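Home About Projects News Vacancies Contact

Semetti > Work with us > Short contracts > Gripper operators and fault loggers

Gripper operators / fault loggers, short contract, start March

We need people, and we need them soon. Semetti is hiring for the second half of the Drurura project, which is cloth handling: picking up, unfolding, folding, putting in and out of baskets. You work with a pair of hand-held grippers, one in each hand, and the recordings are used to teach the two-armed machine next door.

Why now. In the last round we had a fault and it cost us. The left gripper jaws were closing a moment later than the log said they were. Small delay, but it got worse over a session, and we did not catch it until 2000 recordings had gone in. The machine learned from them and started letting go of cloth early, then grabbing again at nothing. On one run it caught the rim of a basket instead, did not let go, and pulled the basket off the table with the arm still moving. The stop button was pressed and worked. Nobody hurt. But the person standing nearest was closer than they should of been, and that is being treated as a safety matter, properly, with a report.

Cause was a worn cable at the gripper end, bent the same way too many times. Operators had noticed. Several said afterwards the left one felt "lazy". There was no place on the form to write it down so it never got to us. That is our failure and this job is partly the fix.
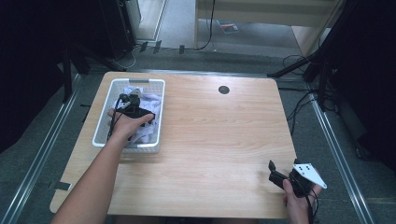 Cloth and basket task, both grippers in use.

What you would be doing

- Table work with the grippers, cloth and baskets mostly, some other household things later on
- A short jaw check before every session and again after, left and right
- Writing down anything odd in the fault log. Slow jaw, sticky jaw, cable catching on the basket, a click that wasn't there yesterday. Plain words, no codes
- Going back through the old recordings on screen and marking the ones with the delay. Dull, we know. Has to be done by eye as the log can't be trusted for that period
- Stopping when something feels wrong. You will not lose pay for stopping, and you don't need to ask first

Sessions are 20 minutes then a break. Breaks are not optional, the old rota let people skip them and tired hands were part of why the cables got bent so badly.

Who we want

No robotics background needed. People who have worked in laundries, alterations, packing, kitchens, care, anything where the hands are busy and you notice when a tool isn't right. Steady use of both hands for the table work. If that is difficult for you the review work can be done seated at a screen and is paid the same, just say so when you write.

Ok with standing. Ok with repeating the same task a lot. Able to write a clear sentence in English about what went wrong.

Not suitable if you want to work with the moving arms. Operators do not go in the arm room while it is powered. This is a new rule and there are no exceptions, incuding for people who worked on the first round.

Training

2 paid days before you touch a live session. First day is grippers and the fault log, second day is safety, taught by Latuheru, the outside firm who wrote the report. You will get the report to read. Replacement cables are from Erex and every gripper now has a swap date on a tag. If the tag is missing, don't use it.

Pay and hours

Hourly, paid weekly, training included. Mornings or afternoons, mornings start 8.30am. Travel paid up to a limit, ask. Rate is in the pack we send out.

To apply

Write to the projects desk through the contact page, put "Drurura operator" in the subject. Don't send a long CV. Tell us which shifts you can do, and about one time a tool or machine went wrong at work and what you did about it. 100 words is fine. We are reading them as they come in and will close when the places are filled.

First round operators: please do apply again, you don't need to redo the form, just the two training days.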